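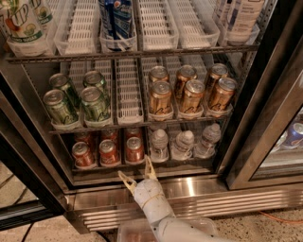
OK so start with facing. Kustilstead staff cooler, the one by the loading door, 6 June 2025. Talk about bins first, drinks second. Divider bins = one product per lane, always. Middle shelf is the one to point at – green cans left, gold cans right, empty lane between them. Leave that gap up on the screen a while, ask the room what goes there. Somebody will say "more gold." Wrong answer, the gap keeps its own product even when it's out. Otherwise the restock person guesses and we get what we had in January.

January story, keep it short. Kotia site, 254 cans in the wrong lanes, Taras Dovhaniuk found them on a Dretel audit. Don't name the shift lead!!

Then bottles. Top shelf, bottles stand up, never on their sides. 7UP in the corner, fine. Check the door swings all the way before you load, people skip this. Load from the back of the lane, pull old stock foward.

Numbers slide – 1,591 drinks out last quarter, target is 2,000. Say it once, move on. Jarrah Goodwin has the breakdown by site if they ask, I dont.

Dervishi order form: new one, two pages, old one is dead. Hand out copies NOW not at the end (last time half of them left without it).

Questions. Probably about energy drinks again. Answer is still no, ask Jarrah.

If time – door seals, wipe weekly, warm water and a cloth. If no time skip, it's in the handout.

Bring the clicker back to the front desk.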